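Wide jaws are oversold

Every gripper comparison I read ranks by payload and opening width. I think the better test is a cup. At Prollik we tried 11 jaw sets on hand-held grippers before bolting any to an arm, and the widest ones were the worst at holding a thin rim at a tilt.
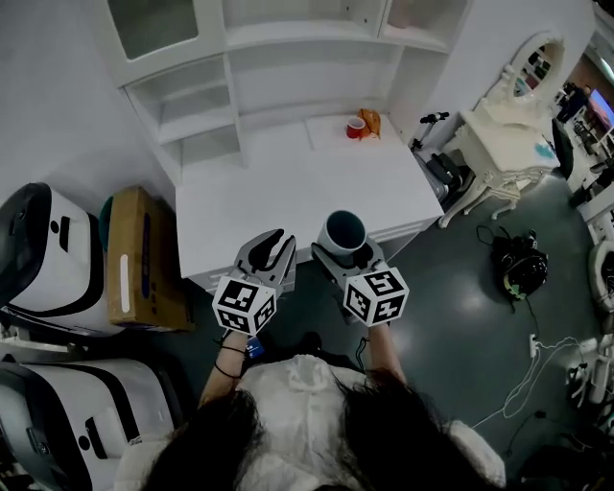
What I would measure instead

Time to a steady hold, from the first touch. Flurina Eder logged 200 grasps this way in March, and the ranking flipped – the cheap narrow pair came first. Payload never came up. I'd still want six people trying each set, as my own wrists are too used to ours.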